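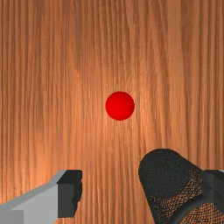
One red ball, one wooden table top, two fingers held wide apart.

Readers of this page know I have opinions about picking things up. I've written about marbles under the sofa, screws in the bottom of the toolbox, and the blessed dog's toys (322 comments on that one, most of them from people with worse dogs than mine). So when Vinzenz Wallner wrote in to ask whether I thought a machine would be tidying his workshop bench by the time he retires, I got rather carried away and spent far too many evenings reading up on it.

The short version is "not yet, but parts of it are closer than I thought". The long version follows, with some tips mixed in that work perfectly well for human hands.

Start with the smallest job there is

The chore everyone seems to try first is this one: small thing on table, put small thing in bin. You and I do it while talking on the phone. A machine has to find the ball, get its fingers either side of it without nudging it, squeeze enough and lift. And a ball is a rotten thing to pick up! It rolls if you so much as breathe on it. Try it yourself with a pair of kitchen tongs and a cherry tomato on a bare worktop and you'll be much more forgiving.

My tip for round things, by the way, is to stop them rolling before you try to grab them. A damp tea towel on the worktop does it for tomatoes and new potatoes. On a bench I use an old bath mat, rubber side up. I keep one for ball bearings and another for the little grub screws that come out of door handles, and the pair of them cost me less than one lost spring did in March.

Tongs again, while I'm on the subject. Come straight down from above with the tips wide apart, and close slowly. People tend to come in sideways with the tips half shut, and that's how the tomato ends up behind the cooker.
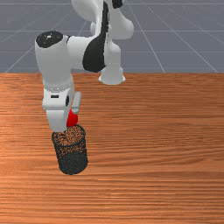 Then there's the bin itself. I'm a great believer in the open wire mesh sort for a desk or a bench. You can see what's in it, dust falls through so you don't end up with a layer of grey porridge at the bottom, and it's light enough to carry to the big bin with one finger. The drawback is that a light bin moves. Knock the rim and over it goes. I put a flat stone in the bottom of mine (a beach pebble, nothing fancy) and it has stayed put ever since.

A narrow bin is harder to hit than a wide one, of course, and that goes for arms of any kind. If you're forever missing, hold your hand right over the opening before you let go. I know, I know, where's the fun in that. But Rupert Baumgartner, who writes to me about his lathe, swears that he halved his sweeping by banning throwing from the workshop altogether.

He's also my gloomiest correspondent on the subject of robots. In his last email he said he'd believe in them when one could tell a washer he wants to keep from a washer he doesn't, and I must say that's where I get stuck as well. Picking up is one thing. Knowing what's rubbish is another, and half the people in my house can't do it.

So here's where I'd put the usual chores, having read what I've read:

Floors: yes, more or less, if you pick up the socks first.
Moving one known thing from one known spot to another: yes, on a shop floor, all day long.
Moving one known thing from wherever it happens to be: getting there.
Clearing a table after supper: no. Gravy, glasses, somebody's homework.
Folding a fitted sheet: no, and I can't do it either.
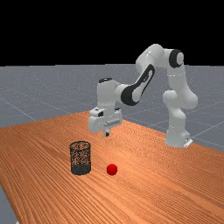 What struck me most was how much of the work is in the going back and forth. Reach, close, lift, across, over, open, back again. If you've ever stood and sorted a jar of mixed screws you'll know that the screws aren't what tires you, it's the distance between the jar and the tins. I timed myself last winter on a jar of 200. With the tins along the back of the bench it took me most of a radio play. With the tins pulled right up close to the jar I was done before the second act.

So, tip number whatever this is: put the bin next to the mess. Don't carry the mess to the bin. I keep one small basket that travels round the bench with me, and it gets tipped out when I've finished. The same thing works in the kitchen with a bowl for peelings, which my mother did for fifty years without calling it a system.

The other half of it is clearing the decks. Any job is easier on a bare table, and a machine has a far easier time with one ball on clean wood than with one ball among the post, the car keys and a cold cup of tea. I've started giving the bench a proper clear before anything fiddly. It takes me 2 minutes and I lose far fewer bits.

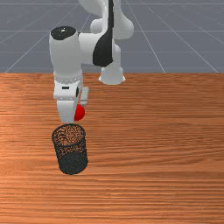
Letting go is a skill too, and I hadn't given it a thought until this week. Open your fingers too soon and the thing lands on the rim and bounces. Sticky fingers are worse – anyone who has tried to drop a blob of wood filler in a bin will know what I mean. For greasy or gluey bits, dust your fingertips with a little talc or cornflour first and they'll drop off clean. For tiny things, go lower than you think you need to.

Would I have an arm on my own bench? I asked around and the answers were split. A few of you would have one tomorrow. More of you asked what it would cost, and whether it would do the washing up. Vinzenz wants one that sweeps. I'd settle for something that passes me the right screwdriver, but I suspect I'd spend longer explaining which one I meant than it takes to reach for it.

Next time it's back to normal service, with how to get candle wax out of a table runner. If you've got a method that doesn't involve brown paper and an iron, send it in, as I've scorched two runners that way already.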